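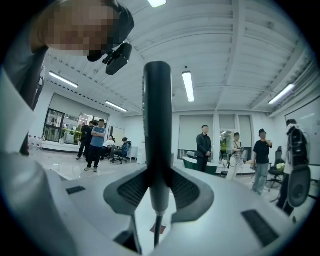 How to budget for hand-held grippers and head cameras before anyone sends you a quote

Most quotes for this kind of equipment are written to be approved, and the number at the bottom is the smallest one you will ever see. I have signed off on enough of them to read the rest of the page with a pencil in my hand. The steps below assume you are planning a room where people record tasks with hand-held grippers, to train a robot arm you may or may not have bought yet.

Step 1. Write down what you need the recordings for

Do this before you look at a catalog. One paragraph is plenty: which tasks, how many usable hours, and by when. If the paragraph says "general capability," stop and send it back to whoever wrote it. You can't put a price on that, and a salesperson will be happy to do it for you.

Step 2. Price a station instead of a gripper

The gripper is the part in the brochure. A working station also needs batteries or a power lead, cables, storage, a mount or harness if the operator wears part of the gear, and a head camera if you want the operator's view. Put every item on its own line, even the ones marked "included." Included items wear out too, and you want to know what the second one costs.

When we priced Plosier units, the cable set was a separate line at $174 per station. It was on page 7 of the quote. I have no complaint about the cables, but I would have liked to meet them on page one.

Step 3. Count the people honestly

A vendor demo has one smiling operator. A real session has operators, people getting ready to operate, someone at a desk checking files, and someone waiting on a decision. They are all on the clock. Take the hourly cost of everyone in the room and divide it by the hours of recordings you keep. Our first attempt at this sum was ugly enough that Brendan Scanlon asked me to check it, and the second attempt was worse.

Step 4. Budget the room

Floor space is the line people skip. Operators wearing gear need room to turn, and they need to stay clear of each other's cables. Add:

Floor tape and barriers
Chairs and a desk for whoever checks the recordings
Charging and shelf space
Lights, if yours flicker on camera
Blinds, if you have windows

Walk the room with a tape measure before you settle on a station count. We planned four stations on paper and built three.

Step 5. Ask for a failure rate and expect a shrug

Ask each vendor how many recordings out of a hundred get thrown away, and why. Levstead gave us a figure with no explanation. Prastora gave us an explanation with no figure. Neither would put it in the contract, so I treated both as zero information and ran our own trial.

Step 6. Rent first

Two weeks is enough. Use your own people and your own tasks, and don't let the vendor's engineer stand next to the operator the whole time. In our trial we made 1,359 recordings and argued over plenty of them. The arguments were useful. They showed us that our written instructions were vague, and new hardware was never going to fix that.

Keep a plain log during the rental: start time, stop time, what held things up. Eamon Moynihan kept ours on paper, and I trust it more than the dashboard.

Step 7. Hold back money for year two

Set aside a share of the hardware price for spares and repairs. I use a fifth – you may find that gloomy. Also ask what happens to your recordings if you stop paying for the vendor's software. If the files only open in their viewer, add the cost of converting them now, while you still have someone to bargain with.

Step 8. Set a stopping point

Pick a date and a result. If the arm can't do the task from Step 1 by then, you don't buy more stations. Write this into the budget request itself, above the signatures. More data is always the next suggestion, and sometimes it is even correct, but it should have to come back and ask for the money.

Updated December 10, 2019. The Dağdelen quote came in after I wrote this and has been left out. It listed shipping as "to be confirmed."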